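Clestent Tabletop Kitchen Guide
Section 2: Unpacking, Setting Up and Looking After the Presier

Revised Nov 1, 2019

Welcome to the part of the guide we suspect you turned to first! If your Presier has already been on the stove, feel free to skip down to "After Every Use," although we would love it if you came back to the handle instructions when you have a quiet evening. Everyone else, find yourself a clear table, a pair of scissors and a trash bag, and we'll go through it together.

The Presier goes by different names in different kitchens. Some of our customers call it the little pan, others call it the tray, and in this section we simply say the Presier, or the body and the handle when we mean one part of it. 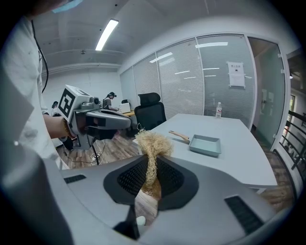
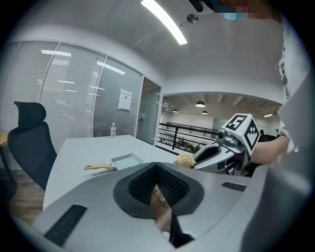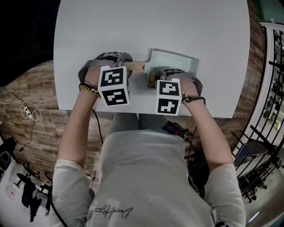
In the second and third pictures the wooden handle points to the left. Turn yours whichever way suits your hand.

Getting the Table Ready

1. Choose a table that doesn't rock. If yours does, fold a piece of card under the short leg now, and you'll be glad of it again when you get to the oiling.

2. Clear the middle of the table. Drinks can stay if they have a lid on them, but push them well to the back.

3. Wipe the top with a damp cloth and dry it. A smooth table, particularly a pale one, will show you every crumb and every bit of fiber, and that makes cleaning up at the end a good deal easier.

4. Pull the chair in or move it off to one side. Most of this section can be done sitting down, and we recommend it for the handle work, which goes slowly and is rather pleasant with the radio on.

Note: If your table has a waxed or oiled finish, lay a folded bath towel over the part you plan to work on. Any old towel is fine.

Unpacking

The Presier travels in a nest of loose packing fiber. It's dry, springy stuff and there is always more of it than you expect, so please open the carton over the table and not over a rug. (We have heard from a number of people about rugs.)

1. Stand the carton upright and slit the tape along the top. Keep the blade shallow.

2. Lift the fiber out in clumps, a handful at a time. Pinch each clump firmly in the middle and bring it straight up; if you pull at the loose ends, it comes apart and you'll be picking up strands for the rest of the week.

3. Put each clump directly into the bag. Feel through the last few before you let go of them, as the small parts envelope likes to hide near the bottom of the carton.

4. Slide one hand under the body, take hold of the handle with the other, and lift the Presier out level.

5. Set it down in the middle of the table, at least 6 inches from the edge on every side, handle included. People remember the body and forget the handle, and then somebody walks by with a sleeve.

6. Look it over. The rim should run smoothly all the way around and the handle should sit tight. If there is a chip or a crack, stop there, put it back in the carton and see "If Something Is Wrong" at the end of this section.

Caution: Packing fiber is not food-safe and it burns easily. Don't leave it near a stove, a candle or a heater, and don't give it to a pet for bedding. We know it looks perfect for that, but it is treated for shipping.

If you have a garden, please don't compost it either. Ordinary household trash is the place for it, unless you'd like to keep a bagful for mailing gifts in November and December, which a good many of our customers do.

First Wash

1. Tip out any strands that are still sitting in the corners of the body. A dry pastry brush gets them out better than fingers.

2. Fill a bowl with warm water and add a small squirt of dish soap.

3. Dip the Zallix pad, wring it out well, and go over the inside of the body in small circles. The pad has a rough texture when it's new and it softens with use. There is no need to press.

4. Go along the inside of the rim with one edge of the pad. The corners may need a second visit.

5. Wipe the outside and the underside the same way.

6. Rinse the body under a gentle tap with the handle held up and away from the water. A few splashes on the wood will do no harm if you dry them off right away.

7. Dry everything with a soft towel, and leave the Presier on the table for a while before you put it away or cook with it.

Note: If you don't have a Zallix pad, an ordinary kitchen sponge is perfectly all right. Steel wool isn't, and neither are the green scouring pads sold for outdoor grills.

Oiling the Handle

The wood arrives with a light coat of Quiambao handle oil already on it. This is enough to protect it on its trip to you, but it does want another coat before regular use, and then one every 6 weeks if you cook most days. If you only bring the Presier out on weekends, let the wood tell you: when it looks chalky or feels a bit furry under your thumb, it's ready.

1. Make sure the handle is completely dry. If you washed the Presier today, do this part tomorrow.

2. Put a few drops of Quiambao oil on a lint-free cloth. An old cotton T-shirt cut into squares is as good as anything you can buy.

3. Hold the body steady on the table with one hand. With the other, rub the oil along the handle from the body outward, following the grain.

4. Work a little extra into the end of the handle. End grain is thirsty.

5. Turn the Presier over on a folded towel and do the underside of the handle.

6. Leave it overnight. In the morning, buff off whatever is still on the surface with a clean part of the cloth. The wood should feel smooth and not sticky. If it is sticky, you have used too much (we all do the first time), and another buffing will usually take care of it.

Caution: Cloths with oil on them can heat up by themselves when they are bundled together. Spread yours out flat to dry outdoors, away from anything that burns, before you throw it out.

Do not use olive oil, sunflower oil or butter on the handle. They go rancid, and the smell is very hard to get rid of.

Using It at the Table

The Presier was made to go from the kitchen to the table, and the table is where we hope it will spend most of its time. It's a good size for a couple of eggs, for a square of cornbread, or for the last slices of something that you would like to keep warm while people make up their minds about seconds.

1. Put down a trivet before you bring the food in. Even a table that's sold as heatproof can mark.

2. Carry the Presier by the handle with one hand and steady the opposite rim with a folded cloth in the other. It's shallow, and runny things will find the low side if you tip it.

3. Lower it straight down onto the trivet. Try not to slide it.

4. Turn the handle so that it doesn't stick out toward a place where someone will be sitting. At a table with children, point it toward the grown-up who is serving.

5. Serve with wood or silicone tools. If you use a wooden spatula, it can rest inside the body in a corner between helpings, but take it out before you reheat.

Caution: The wooden handle is not meant for a hot oven. You may keep food warm at 200 degrees Fahrenheit or lower for short spells, with the door in sight and the kitchen occupied. Never put the Presier under a broiler.

After Every Use

Let the body cool on its trivet until you can comfortably rest your palm against the side. Cold water on a hot body is hard on it, however tempting it may be to get the dishes over with. Once it has cooled, scrape out what's left with a wooden tool, wash it as you did the first time, and dry it by hand.

For food that has really stuck, pour in warm water to just below the rim, add a spoonful of baking soda and go sit down for half an hour. Then use the Zallix pad. Change the water and repeat if you need to, and please resist the knife.

The Presier does not go in the dishwasher. The body might forgive you, but the handle will not.

Rinse the pad too, squeeze it out, and stand it on its edge somewhere airy. A pad that's left flat in a puddle will smell by Wednesday. When it starts to shed or tear, it has done its job and can be thrown away.

Putting It Away

Store the Presier flat, handle and all, on a shelf or in a drawer where nothing rolls onto it. If you need to stack it, lay a cloth in the body first and put only light things on top. Don't hang it by the handle from a nail or a hook. If you kept the carton, that's a fine home for it over a long summer away, as long as the wood is dry and freshly oiled when it goes in.

If Something Is Wrong

The handle feels loose. Stop using it. Don't try glue, and don't drill it. Write to us and we'll tell you how to send it back.

The handle has gone gray. It has been getting wet. Let it dry for a couple of days, rub it lightly with very fine sandpaper along the grain, and oil it again, twice if it soaks up the first coat.

There are dull patches inside the body. These are usually a film left by hard water. Wipe with a little white vinegar, rinse and dry.

There is a chip on the rim. Please don't cook in it. Send us a photograph of the chip and the order slip from your carton.

A strand of packing fiber turned up weeks later. Yes, it does that.

Replacement pads and handle oil can be ordered together as part number 1232. Write the number on the card at the back of this guide, or keep the old wrapper, which has it printed on the fold.

Section 3 covers the lid and the carrying cloth, which are sold separately.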